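Cleaning and Drying Hair Brushes, Combs and Clips
Household Notes, Bathroom and Laundry
Jul 15, 2018

Hair brushes collect shed hair, skin oil, dust and the residue of styling products. The residue transfers back to clean hair at the next brushing and makes fine hair look flat at the roots. The procedure below covers plastic, nylon and boar bristle brushes, combs, and clips with metal springs.

Removing hair

Pull out loose hair after each use. For a packed brush, slide the tail of a rat-tail comb under the mat of hair, close to the pad, and lift along the full row. Cut a dense mat with small scissors between the rows, keeping the blades parallel to the bristles. On round brushes, make one cut down the length of the barrel and peel the hair off to both sides.

Put the hair in the trash. It does not dissolve, and a small amount will catch on a pop-up drain stopper and hold soap scum.

Washing solution

Use 500 ml of warm water with a teaspoon of clear shampoo. Shampoos with added conditioner leave a film on nylon. If the bristles are still gray at the base after one wash, add half a teaspoon of baking soda for synthetic brushes only. Do not use it on boar bristle.

Solid plastic combs can soak for 8 minutes. Cushioned brushes should not soak at all. Water enters through the vent hole in the pad and stays there, and the pad will smell within a few days. Dip the bristles only, work between the rows with an old toothbrush, and rinse under a thin stream with the pad facing down.

Wooden handles: wipe with a damp cloth and dry at once. Swelling at the joint between handle and head loosens the pad.
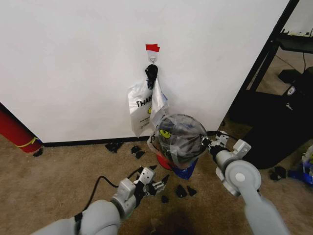

Ersoy Home Care Desk

Drying

Lay brushes bristle side down on a folded towel overnight. Press the cushion with a thumb several times first and blot whatever comes out of the vent hole. Do not use a hair dryer on the hot setting. The adhesive under most pads softens, and ball tips come off nylon pins more easily afterward.

Clips and pins

Metal springs rust where the coating is worn. Wipe clips with rubbing alcohol on a cotton pad, open and close each one a few times, and leave them open to dry. Discard bobby pins that have lost the tip coating; the bare end scratches the scalp and snags hair.

Extensions and hairpieces need their own brush. A brush used with oil or leave-in cream will carry it to the attachment points, and tape and clip bases both lose grip. Mark the handle so that the two do not get mixed.

How often

Plastic and nylon brushes: every two weeks, or weekly with daily use of hairspray or dry shampoo.
Boar bristle: once a month.
Combs: weekly.
Clips: monthly, or when they feel tacky.

Replacement

Replace a brush when the pad has split, when pins sink into the cushion and stay there, or when ball tips are missing in the area that touches the scalp. Bristles that splay outward no longer reach the roots and tend to break hair on the return stroke. Washing does not correct any of these faults.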